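Lab > Simulation > Scene checks

Overview | Scenes | Runs | Results | Contact

Pre-run safety checklist, simulated dining table, run 21
Checked by Flurina Steiner, Jul 6, 2025

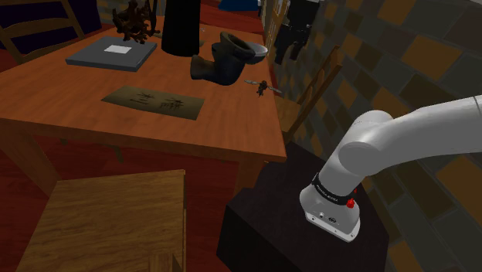

The run compares two ways of planning arm moves near clutter. Results only count if every item below is closed first.

1. Arm base fixed to pedestal, no drift at rest: OK.
2. Clearance between arm and table end: OK. Keep the 13 cm margin set by Luzius.
3. Flange bare at start: OK. Load the gripper after item 6.
4. Objects settled before first move: OPEN. The dragonfly is not resting on the tabletop. Drop it again and recheck.
5. Boot and bowl contact stable: hold. The bowl leans on the boot shaft and may slide when physics starts. Siamak to log its pose for 4 seconds.
6. Stop command halts all joints: OK, tested twice.
7. Chairs included in collision map: OK. The last Clistonik export left them out.
8. Random seed recorded: OK, 1116.

Not released. Items 4 and 5 go back to Siamak Amini.

Recent items
Clistonik export notes
Bowl and boot contact settings
Planner comparison, first results
Stop command test log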